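**Ticket: Plernik hand-held gripper kit (pair), right unit loses tracking**
Vendor: Hanoston support
Opened: February 2024
Status: open, in spirit

Left gripper fine. Right gripper drops out of the recording when it gets low over the table, then comes back as if it had been out for coffee. Firmware is whatever Hanoston shipped in October. The task is the sneaker one, both hands, platform at the back of the table.

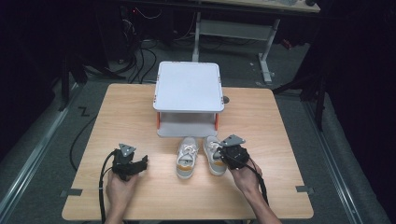

Tried so far:

- Restarted the Clostis logging software. No change.
- Swapped the two cables at the hub. The fault stayed with the right gripper, so please don't send me another cable.
- Recalibrated per page 12 of the manual, which refers to a button the kit does not have.

Out of 6 takes after that, 2 were usable. The sales page promises 3,000 takes between calibrations, and I admire the confidence.

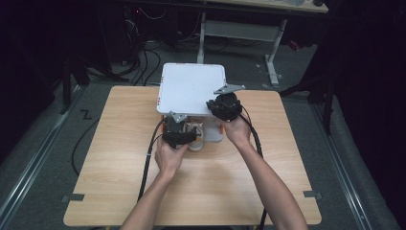 Dropouts get worse when I tilt the right wrist outward. Going slower helps a little. Olmedo, who resold us the kit, suggested "more natural movement" and closed their end of the ticket.

**Requested:** a replacement right unit, or a firmware build that knows about it. Logs attached again, same ones as last time.

**Hanoston reply:** Please restart the Clostis software and confirm.

**Update:** Restarted. Confirmed. Still dropping out.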